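Ticket: Tee time booking -- confirmations not sent for twilight rounds
Opened by: Gladys Espinoza, Ashour golf desk
Assigned to: Takumi Noguchi, Lemance support
Priority: Normal

Gladys Espinoza, Friday 8:40 am
Members booking after 4 pm get the on-screen message but no email. Morning bookings are fine. We have 20 twilight bookings for the weekend and only 9 got a confirmation. I checked spam folders with two members and found nothing.

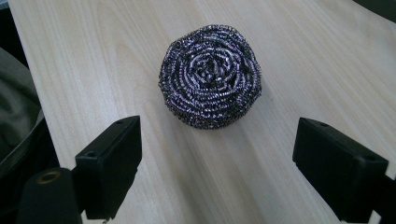
Attachment 1: steel scouring pad on a tabletop

Takumi Noguchi, 9:15 am
Thanks. Please send the booking numbers for two that failed. Also check under Settings > Rates that the twilight rate has a template assigned.

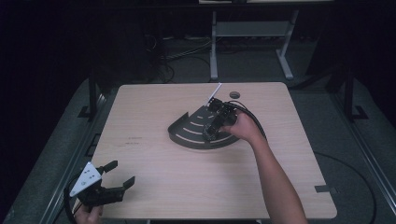

Gladys Espinoza, 9:50 am
Template is assigned. Failed bookings are in the pro shop list under Mosoti and Oshima, both for the back nine. Nassoro Mosoti booked again by phone and still got no email.

Takumi Noguchi, 11:05 am
Found both. The mail log shows error 500 when the twilight template loads. Your mail limit is 800 a day and you are well under it, so that is ruled out. Steps to try:

1. Open the twilight template and save it again without changes.

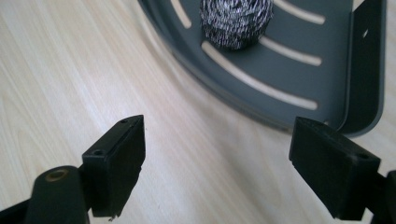
2. Clear the template cache from the admin page.
3. Make a test booking for 5 pm and cancel it after.

Gladys Espinoza, 1:20 pm
Did all three. Test email came through in a minute. The cart fee line is blank though -- it used to show the price.

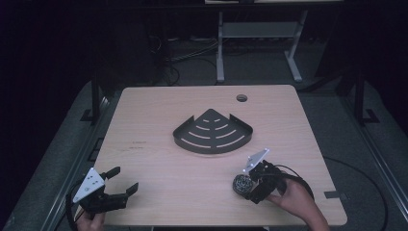
Takumi Noguchi, 2:10 pm
The cart fee field was renamed in the September update and the old name was still in your template. I have fixed it on our side. Please resend the missing confirmations from the bookings page.

Gladys Espinoza, 3:30 pm
Resent. Cart fee shows now. OK to close.

Status: Closed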